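홈 > 생활 도움방 > 가구·목재 > 질문 보기 | 목록 | 이전글 | 다음글 | 로그인

밝은색 원목 책상 상판, 오일로 할지 바니시로 할지 고민입니다

솔바람아래

작업방에서 쓸 책상 상판을 새로 마감하려고 합니다. 상판은 밝은색 원목이고 폭 1미터 조금 넘습니다. 전에 살던 집에서 식탁으로 쓰던 것인데 다리만 떼어 내고 새 다리를 달았습니다. 예전 마감이 오일이었는지 왁스였는지는 모르겠고, 물방울을 떨어뜨리면 금방 스며듭니다.

하고 싶은 것은 두 가지입니다. 색이 누렇게 변하지 않았으면 하고, 컵 자국이 덜 남았으면 합니다. 광택은 없는 쪽이 좋습니다. 동네 철물점에서는 수성 바니시를 권했고, 인터넷에서는 하드왁스오일이 낫다는 글이 많았습니다. Drandari 오일과 Bravik 수성 바니시를 장바구니에 담아 두고 며칠째 결정을 못 했습니다.

샌딩은 120방으로 한 번 했습니다. 한쪽 모서리 근처에 손바닥만 한 검은 얼룩이 있는데 샌딩으로는 안 빠집니다. 이것도 같이 해결할 방법이 있으면 알려 주세요. 방은 북향이라 햇빛이 많이 들지는 않고, 환기는 창문 하나로 합니다. 아이가 옆에서 숙제를 할 때도 있어서 냄새가 오래 남는 것은 피하고 싶습니다.

댓글 2 | 추천 17

Leen Khoury

목공방에서 상판 마감을 오래 했습니다. 질문하신 조건이면 저는 수성 무광 바니시 쪽입니다.

오일은 바르기 쉽고 나중에 부분 보수가 되는 것이 장점입니다. 대신 밝은 나무에 바르면 바로 색이 한 단계 진해집니다. 물에 젖은 것 같은 색이 그대로 남는다고 보시면 됩니다. 아마씨유가 들어간 제품은 시간이 지나면서 노란 기가 더 올라오고, 햇빛이 적은 방에서 오히려 더 누렇게 되는 경우도 있습니다. 흰색 안료가 조금 섞인 오일을 쓰면 덜하지만 얼룩지지 않게 바르려면 연습이 필요합니다.

수성 바니시는 색 변화가 적고 컵 자국에도 강합니다. 단점은 한번 깊게 긁히면 그 부분만 손보기 어렵다는 것입니다. 물이 닿으면 나뭇결이 일어나기 때문에 첫 번째 칠 다음에 반드시 가볍게 갈아 주어야 합니다.

제 작업대도 밝은색 나무 상판입니다.

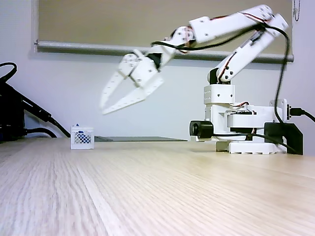
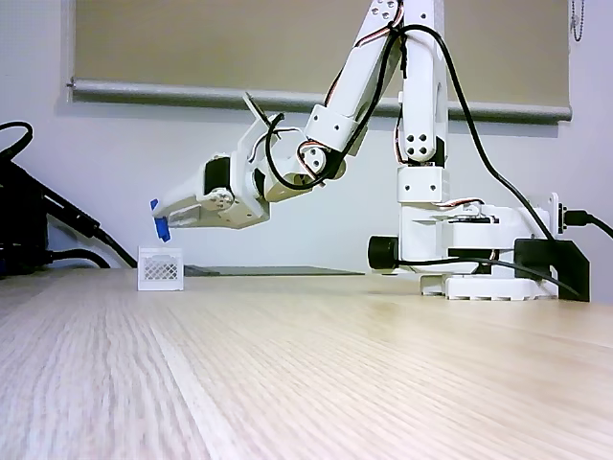 밝은색 나무 상판, 두 장 모두 같은 자리

순서는 이렇게 하세요. 먼저 180방으로 결 방향을 따라 갈고, 젖은 천으로 상판 전체를 한 번 닦습니다. 마르면 결이 까슬까슬하게 일어나는데 이때 240방으로 살살 밀어 줍니다. 가루는 진공청소기로 빨고 물기를 꼭 짠 천으로 마무리합니다. 끈끈이 천은 왁스 성분이 든 제품이 있어서 수성 칠 전에는 쓰지 않습니다.

바니시는 얇게 세 번 바릅니다. 첫 번째만 물을 조금 타도 되는데, 제품 설명서에 희석하지 말라고 되어 있으면 그대로 쓰세요. 칠 사이 간격은 통에 적힌 시간을 지키고, 비 오는 날은 그 두 배로 잡습니다. 붓보다는 털이 짧은 폼 롤러가 자국이 적습니다. 바른 곳을 다시 문지르지 마세요. 마르기 시작한 데를 건드리면 하얗게 뜹니다.

밑면도 한 번은 발라 주세요. 윗면만 막아 두면 장마철에 상판이 휩니다. 저도 Ledville로 공방을 옮기던 해 5월에 급하게 윗면만 칠했다가 다시 뜯은 적이 있습니다.

예전 마감이 왁스였다면 바니시가 안 붙을 수 있습니다. 안 보이는 밑면에 먼저 발라 보고, 하루 뒤에 테이프를 붙였다가 떼어 보세요. 칠이 같이 떨어지면 왁스가 남아 있는 것입니다. 그때는 더 갈아 내야 합니다.

추천 86 | 채택됨

나무늘보네

저는 오일파입니다. Drandari 투명을 3년째 쓰는데 컵 자국은 생깁니다. 생기면 그 부분만 사포질하고 다시 바르면 끝이라 별로 신경 안 씁니다. 바니시는 벗겨지기 시작하면 전체를 다 밀어야 해서 저는 다시는 안 합니다.

노랗게 되는 건 맞습니다. 처음보다 꽤 진해졌어요. 색이 제일 중요하시면 윗분 말씀대로 하시는 게 낫겠네요.

검은 얼룩은 쇠가 젖은 채로 닿아서 생긴 것 같습니다. 옥살산 가루를 따뜻한 물에 풀어서 바르면 빠집니다. 저는 Pretorius 것으로 두 번 발랐더니 거의 없어졌어요. 장갑이랑 마스크, 보안경 꼭 하시고 아이 없을 때 하세요. 마른 가루가 날리면 목이 아주 따갑습니다. 끝나고 맑은 물로 여러 번 닦아 내고 완전히 말린 다음에 칠하셔야 합니다. 얼룩 부분에만 바르면 거기만 색이 밝아지니까 상판 전체에 바르는 게 낫습니다.

그리고 오일 닦은 헝겊은 뭉쳐서 버리면 불 날 수 있어요. 물에 적셔서 펴 말린 뒤에 버리세요.

추천 17

솔바람아래 (작성자)

두 분 감사합니다. 바니시로 정했고 얼룩부터 먼저 빼 보겠습니다. 밑면에 테이프 시험도 해 보고 왁스가 남아 있으면 다시 여쭙겠습니다. 240방 사포는 없어서 주문했습니다.

조회 2,236 | 2026년 8월 24일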